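About Konemwood

Konemwood is a small native plant nursery and seed house on 22 acres of old pasture, creek bottom and oak slope. We grow wildflowers, grasses, sedges and a modest number of shrubs, all from seed, and we look after a pressed plant collection that has slowly taken over what used to be the dining room. If you have found us because you want a few pots of something nice for a dry bank, welcome. If you have found us because you are trying to put a name to a hairy little thing growing in your gravel driveway, you are just as welcome, and you may find we keep you on the phone longer than you had planned.

How we got started

The farm had been grazed hard for a long time before we came to it, and for the first couple of years we mostly left it alone and walked around with a notebook. We had no thought of a nursery then. We wanted to know what was still hanging on along the fence lines and under the hawthorns, and the answer was a good deal more than we had been told to expect. There were penstemons on the cut above the road, blue-eyed grass in the wet corner, and a patch of native clover on a spot so thin and stony that the cattle had never bothered with it.

We gathered a little seed from each, sowed it in old bread trays, and gave the extra seedlings to neighbors. The neighbors came back for more and brought their cousins. By the third spring we had a hoop house, a hand-painted sign, and a tax number, and the bread trays are still in use.

Where the names come from

People ask, so we may as well tell it. Konemwood was the name on the gate when we bought the place, and we have heard three different stories about it and believe none of them. Travedach is our second site, a rented field four miles up the valley where the ground is higher and the frost comes earlier. We grow our mountain species there, along with anything that sulks in the heat down here. Juška is the seed barn, and Kukine is the long low greenhouse with the green door. Those two were named by the family that helped us put them up, over a very good lunch, and we have grown so used to saying them that we forget visitors need a map.

What we grow

Our current list runs to 754 kinds, counting seed and live plants together. Some of them you will know from any garden center: columbine, yarrow, bee balm, asters of several sizes. Many you won't, and a fair few are plants that most folks would step over. We have a soft spot for those. A rush or a small sedge doesn't make much of a picture in a catalog, but it will hold a ditch together and feed a surprising number of small creatures while it does.

Everything is grown from seed that we or our growers have collected, with permission, from places we can point to on a map. Each packet carries the county and the elevation of the parent plants. We don't dig from the wild, and we don't buy in plugs from far away to fill a gap on the list. If we run out of something, it's out until next year, and we are sorry about it, and we will put you on the waiting list with a good heart.

We never take more than a small share of the seed from a wild patch, and in a poor year we take none. Once a kind is growing well in our own beds we collect from those, and go back to the wild plants only now and then to freshen the line.

The plant collection

Behind the shop is our herbarium, which sounds grander than it looks. It is a room with steel cabinets, a long table, two decent microscopes and a kettle. We passed 1,000 mounted sheets not long ago and celebrated with pie. Each sheet has the pressed plant, a label in plain English as well as Latin, and a small envelope for loose seed and stray petals.

We started it for our own use, to check that what we were selling was what we said it was. Plants are good at fooling people. Two goldenrods can look alike from the path and turn out, under a lens, to differ in the hairs on the stem or the way the little leaves overlap beneath the flower head. We have mislabeled things in our time, and we have written to customers to say so and sent out replacements. The sheets help us do less of that. These days teachers, road crews and master gardeners use the room too, and it is free to anyone who calls ahead and keeps their coffee on the side table.

Bring us your mystery plants, by all means. A whole stem with leaves from the bottom as well as the top is best, plus flowers and fruit if there are any. Lay it flat in a folded newspaper and jot down where it grew and what the soil was like. Please leave it where it is if there are only one or two of them, and bring us some photographs in its place.

Walks and workshops

From April through October we lead slow walks on the home farm. They are meant to be slow. We have been known to spend an entire morning between the parking lot and the creek, and everybody seemed happy enough about it. In the colder months we move indoors to Juška for seed cleaning, which is dusty, sociable work with sieves and box fans, and there is always soup. Children are welcome at all of it, and dogs are welcome on the walks if they will stay on a leash and out of the sedge beds.

We also run a workshop on keying out plants for people who have never done it before. You won't need any Latin. You will need a hand lens, and we have loaners in a coffee can by the door.

Visiting us

The shop opens at 9 in the morning and closes at 4, and the gate is locked shortly after, so do give yourself time for the drive. The last half mile is gravel and washes out a bit after heavy rain – take it gently. Travedach is open only on walk days, as the lane is narrow and there is no good place to turn a truck.

Orders for seed go out all winter, and live plants ship in spring and again in early fall, once the heat has broken. We pack them ourselves in shredded paper and damp moss, and we tuck a planting note in every box. If something arrives looking sad, give it a drink and a few days in the shade, and then write to us if it hasn't perked up. We would much rather hear about it than have you struggle along on your own.

Thank you for reading this far. We do go on, we know, but this is work we love – and it is always a pleasure to find other people who care about the small green things at the edge of the road. 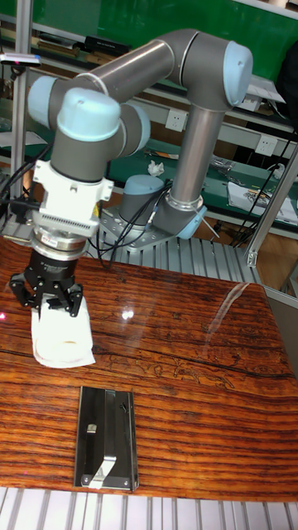
So come and see us when you can, and wear shoes you don't mind getting muddy. The wet corner is at its best in late May, and the asters carry on up the slope until the first hard frost.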